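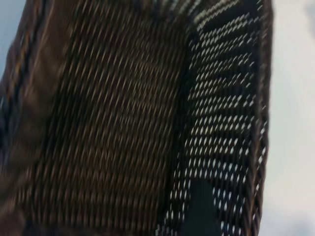 The runway at Kindadham had been closed to the Air Force for so long that the people in town had quit calling it a runway at all. It was the long road, or the flat, and on summer evenings the children rode their bicycles down it as far as their mothers would let them. Leonardo Bortolotti had been a crew chief there in the transport days, back when the big cargo planes came in low over the grain elevator and rattled every cup in the diner, and he still walked out to the fence most mornings with his lunch in a dark brown wicker basket, the weave pulled so tight and worn so deep a chocolate color that you had to catch it in the sun before the strands showed gold. He ate at eleven, sitting on an overturned crate by the old east gate, and he was back home by one.

So he was the first to see the trucks. They came up from Rarkarari on a Monday, gray with dust, and the lead driver leaned out and asked him very politely whether this was the airfield.

"It was," said Leonardo. "What do you want with it?"

"We're putting it back," the driver said.

He told them that at the diner and they laughed at him, kindly enough, because the first of the month was coming up and he was known to enjoy a joke. But the trucks kept on, and then the rollers, and then a long low trailer with a sign on it for Ferri, the paving outfit, and after that there wasn't much laughing, only a good deal of talk about who would be renting rooms and for how much.

The engineer in charge of the job was a captain named Ysaline Lefèvre. She was a thin, quick woman with a pencil behind each ear, and she had inherited from headquarters a set of drawings so old that the paper had gone soft as flannel along the folds. She spread them on the hood of her truck the second morning and held them down with her elbows, and Leonardo, who had been watching over the fence and pretending not to, said, "You've got the drain on the wrong side."

She looked up. "The drawing has it on the north."

"The drawing always had it on the north. We dug it on the south. There was a ledge of rock, you see, and the colonel wanted his planes in by fall, and I don't suppose anyone ever went back and told the paper."

She thought about this for a moment, and then she walked over and opened the gate, and had to lift it a little to do it, for the hinge had dropped years ago.

He went out with her every day after that. He showed her the soft place past the second taxiway where a loaded transport had once sunk to its axles and stayed there through a week of rain, with the whole squadron bringing it planks and advice. He showed her where the fuel line ran, and the spot behind the hangar where the wind came round the corner and would take your hat clear to the county road. She wrote it all down, and she shared her coffee, and he shared his bread and cheese and the hard little pears from his sister's tree, which she ate without complaint, though they were truly not good pears.

"Forty-nine years," he told her once, when she asked how long since he had first come through that gate. "I was a skinny thing. They gave me a wrench I could hardly lift."

"Do you miss it?"

"I miss the noise," he said, after a while. "It's a funny thing to miss. My wife used to say she'd slept badly the whole time the planes were here and worse the week they left."

The new surface was finished sooner than the town expected and later than headquarters had asked. On Saturday, 1st April, there was to be a first landing, and a fair number of people stayed home on account of the date, having made up their minds not to be caught. The rest stood along the fence in their good coats. Leonardo had been offered a folding chair beside the officers and had said thank you very much, and gone and sat on his crate.

The sky over toward Flurositz was the color of dishwater, and for a long time there was nothing in it. Somebody's baby fussed. Somebody's uncle said well, there you are, what did I tell you. Then Leonardo put down his bread and stood up, a good while before anyone else turned a head, because he had felt it coming up through the soles of his shoes.

It came in over the elevator with its wheels down, enormous and slow, and set itself on the flat with a puff of smoke and went roaring by them all to the far end. Hats went. Two of them were his neighbors' best. Down in the diner, so the cook said afterward, every cup on the shelf was talking at once.

Captain Lefèvre came across the grass to him with both her pencils gone and her hair every which way. She shouted something, and he cupped his ear, and she shouted it again.

"I said, did the south drain hold?"

"Ask me when it rains," Leonardo shouted back, and moved over on the crate to make room for her.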